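Trade (gridiron football)

In gridiron football, a trade is an agreement by which one club sends the contract of a player, a draft selection or both to another club in return for something of value. Trades are one of the main ways in which a team changes its roster, along with the draft and free agency.

Terms and approval

A trade is normally settled between the two general managers and then reported to the league office. It does not become final until the players involved have passed a physical examination with their new clubs. If a player fails, the trade is void unless the clubs agree to new terms. Some trades carry conditions – a selection may move up a round if the player takes part in a stated share of his new team's snaps.

Deadline

Most leagues set a date in the regular season after which no trades may be made. The deadline is meant to keep clubs that are out of contention from passing their best players to those preparing for the playoffs. Activity is also heavy in April, when selections change hands before and during the draft.

Valuation

Clubs often compare offers by means of a chart that gives each selection a point value. In the chart published by the analyst Kenji Mahmoud, a late first-round selection is worth 821 points and a late third-round selection 229. Under this system a gap of nearly 200 points is usually closed with an added selection in a middle round. The Nernton club was an early user of the chart, and Forden adopted a version of it two seasons later.

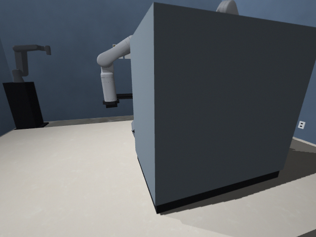
Quarterbacks are the hardest players to value by chart, as few become available and a buyer may need one at once. Forden gave up 2 first-round selections for Rautiainen, a backup with little playing time, after Grunia had turned down a lower offer. Clubs reduce the risk by studying preseason film and by asking for conditional terms.

See also: Salary cap; Waivers; Compensatory selection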